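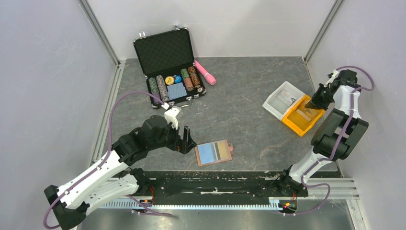
# Trurnum Residents' Association

Minutes of the September meeting, 7:10 p.m., ground floor lounge

**Present:** Kirstin Purves (chair), Siu-ming Lai (minutes), Dougal Tennant, Archie Gourlay, and residents from 10 units

**Apologies:** Troels Gunnlaugsson

## 1. Previous minutes

Approved with one correction. The bike room lock was replaced in July, not June.

## 2. Laundry room

Dougal reported that dryer 2 is still out of service. Aliyu Appliance came out twice and has ordered a drum belt. Several residents asked for the price per load to stay where it is until both dryers work. Agreed.

The sign-up sheet will go back on the door. Slots are 90 minutes. Clothes left in a machine past the slot may be moved to the folding table.

## 3. Hallway painting

Two quotes received, from Buno Painting and Woltuneo. Woltuneo was lower by $846 but does not include the stairwell ceilings. Archie to ask Woltuneo for a new quote with ceilings included and bring it to the next meeting. Color was discussed for a while. No decision. Unit 33 asked for the paint to be low odor and this will be passed on to both firms.

## 4. Parking

Visitor spaces are being used overnight by residents with a second car. Kirstin will put a note under every door. If it goes on, the association will look at permits. Dougal is against permits and asked for that to be recorded.

The faded lines near the east gate were raised again. Carried over to spring.

## 5. Garden beds

Four beds are free for next season. Names to Siu-ming by the end of the month. Hoses need to be drained and brought in before the first frost. The compost bin lid is cracked and Archie has offered to fix it.

Troels sent a written request to plant a pear tree by the back fence. Residents on that side were concerned about wasps. Held over until Troels can attend.

## 6. Other business

- The side door does not latch unless pulled hard. Reported to the management office.
- Recycling pickup has moved to the morning. Bins out by 6:30 a.m.
- A request for a second bench by the front entrance. Kirstin to get a price.

Meeting closed at 8:25 p.m. Next meeting in October, same room.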